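Food Container FAQ: the questions I get asked most

I'm Tymofii Palamarchuk and I write about packing lunches, cooking ahead and keeping a small kitchen from swallowing itself. My inbox has 148 unread messages at the moment and a good chunk of them are about plastic boxes, so I finally sat down and put my answers in one place. If yours isn't here, write to me anyway, I do get there in the end!

How many containers do I need?

Fewer than you have, probably. When I moved to Dalville I unpacked 89 of them (eighty-nine! for two people!) and I had lids for maybe half. Now we live with 14 and only run out when I make soup and forget to tell anyone. Start with enough for three days of lunches plus a couple of big ones for leftovers and see how that feels for a month.

Clip lids or press-on lids?

Clips for anything that travels, press-on for anything that stays in the fridge. I've had a press-on lid pop off in a backpack exactly once, with lentils, and I'm not going through that again. Clips take longer to close and they're fussier to wash, but I'll put up with it.

What's the right way to close a lid with four clips?

Set the lid down square first and press all the way around with your palm. Then close two clips that face each other, the two short ends, say, and after that the two long sides. If you go around in a circle the last one always fights you. A clip that won't go down usually means a bit of rice or a folded seal under the rim, so open everything up and look before you lean on it.

And how do I open it without wearing my lunch?

Put it on the table. Please don't do it in your lap on the train, I've tried. Lift the clips on the short ends, then the sides, and raise the lid from the corner farthest from you. If it's stuck from being in the fridge, leave it out for a few minutes and try again.
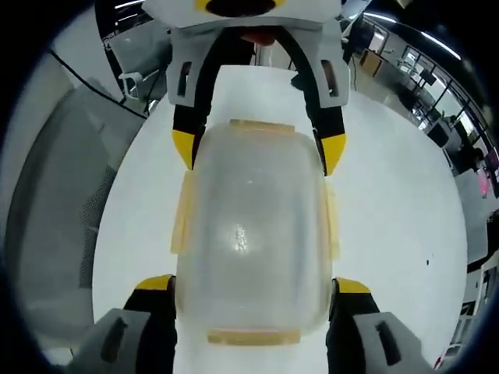
Do I take the seal out every time I wash it?

I don't, no. I wash the lid with the clips hanging open and pull the seal out about once a week, more often if there's been curry or anything oily. Use the handle of a teaspoon to lift it, never a knife. I nicked a seal on my favorite Denetti box that way and it leaked from the same spot until I gave up on it. Dry the groove before the seal goes back in.

My plastic has gone orange. Is it ruined?

Only in looks. Tomato sauce does that to almost any pale or see-through plastic. A paste of baking soda and water left on overnight takes some of it off, and a sunny windowsill helps too. I keep one box that's already stained for pasta sauce and chili and leave the rest alone.

What about the smell?

Wash, dry, then store it open. Most smelly boxes I meet have been put away damp with the lid shut. For onions I stuff the box with crumpled newspaper, close it, and leave it for a day or two.

Can it go in the microwave or the freezer?

Check the bottom of yours, I can't tell you from here! As a habit I heat food on a plate, or at the very least with the lid off. For the freezer, leave a finger's width of space at the top, and let it thaw a bit before you touch the clips. Cold plastic hinges snap.

A clip broke off. Can I still use it?

Sure, for dry stuff. Mine turn into homes for cookie cutters, batteries, spare buttons. I wouldn't trust three clips with soup.

How do you store the lids?

Boxes nested by size, lids standing upright next to them in an old Darora bread tin. I used to keep each lid clipped to its own box and it ate a whole cupboard. The only lids that still live on their boxes are the two I use every single morning.

Square, round or rectangular?

Rectangular for me. They sit side by side in the fridge door-to-wall and a sandwich fits without surgery. Round ones are nicer for salad and easier to scrape clean, so I've kept two.

How do I label them?

Masking tape and a marker, on the side and not on the lid, because lids wander. I write what it is and the day I cooked it. Peel the tape off before washing or you'll be picking at it until April.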